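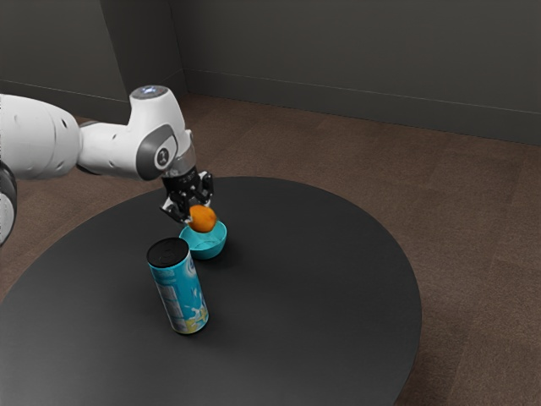 September, 6:40 a.m.

Rain again before light. I heard it on the porch roof and stayed in bed until it let up, then went out to look at the cistern. Up 4 inches since last week. That puts off calling for a water delivery, and I'm glad of it, as the last one took half the flowers off the edge of the drive.

Picked what was left of the pole beans. Most were tough, so I shelled them for drying. The vines can come down tomorrow if the ground isn't too soft. Tomatoes are nearly done. I brought in the green ones with any size to them and set them on newspaper in the back room.

Emerson Evangelista came by mid-morning with the pears he promised. Almost 40 pounds, in two feed sacks. He wouldn't take money but he took eggs and the old cider press screen, which he has wanted since spring. He says the road to Riquelme is down to one lane past the bridge and will be until they pour the new footing. He had to wait on the way over and again going back. I had meant to drive there for jar lids. I'll try the store in Brinedska, though they charge more and sometimes only have the wide ones.

Ate lunch standing up. Bread, cheese, one of the pears. They are hard still but sweet near the skin.

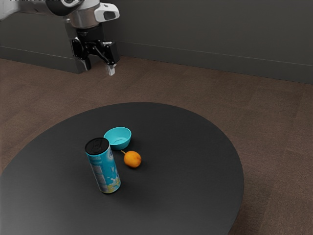 Page 151

Spent the afternoon on pears. Peeled and cored until my thumb was sore, then cooked the first batch with ginger and a little lemon. The sugar ran short so I made it less sweet than Mother's. Seven pints, and one did not seal. That one is in the refrigerator and I'll have it on oatmeal.

The rest of the pears are in the cellar in a single layer. I should check them every couple of days. Last year I forgot and lost the bottom of the crate.

My sister called around four. Her hip is better and she is walking to the mailbox and back without the cane. She wants to come for a week once the leaves turn. I told her yes, but the spare bed needs a new mattress, or at least a board under the one it has. She asked about the dog. I told her he is slow in the mornings and fine by noon, same as me.

Wind came around to the north after supper. Shut the henhouse early and brought the geranium in off the step. Read a chapter and didn't follow much of it.

To do: bean poles, jar lids, lamp oil, write to the county about the ditch.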